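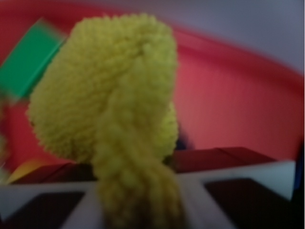 Yellow yarn, fuzzy on top and twisted below.

Posted Oct 5, 2023

My cousin Zuleica Rocha sent me a link in July with the words "you have to go." It was one of those lists of up-and-coming small towns, and sitting at number 5 was Potgieter, population 2126, described as a hidden gem with a thriving food scene and a world-class lakefront. I have been burned by hidden gems before. I went anyway, mostly so I could stop getting the link.

First, the lakefront. It's nice. There is a gravel path, a dock, and a bench or two facing west. I walked the whole thing before my coffee got cold. If that is world-class then so is the reservoir behind my dentist's office. The list also promised kayak rental, and the rental place had a sign saying it was closed until further notice. The paper had faded quite a bit.

The food scene is two restaurants. I ate at both. The one by the old depot does a very good fish sandwich and I would gladly eat it again. The other one charges city prices for soup.

Where I really start to wonder is the booking side. I used Wisano to find a room, and it told me 787 people were looking at Potgieter that day. Were they? I saw maybe a dozen visitors the whole weekend, and the woman who ran the guesthouse, Heloísa Falcão, said she'd had one other booking all week. She was also surprised to learn about the "resort fee" I had paid. She doesn't charge one. 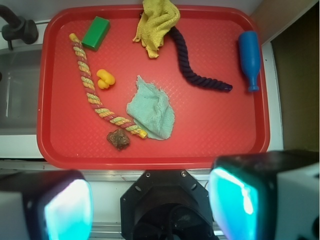
I wrote to Wisano about the fee and got a form reply thanking me for my passion for travel. I wrote again. The second reply was the same as the first, with my name spelled wrong. So that's where that stands.

I also looked up who puts the list together. It runs on a site that doesn't say how the towns are picked, and the "book now" button under every town goes to, you guessed it, Wisano. Maybe that's a coincidence. My friend Arlindo Guerra thinks I'm being paranoid and that a list is just a list. He also bought a timeshare, so I take his advice with some salt.

Would I go back? Probably, for the sandwich, and because Heloísa makes a breakfast that beats any hotel buffet I've had in years. But I'd call her directly and pay her directly. Ask about the bus too if you don't drive, as the timetable online lists an evening run that the driver told me was dropped a long time ago.

Zuleica has now sent me number 4. I haven't opened it.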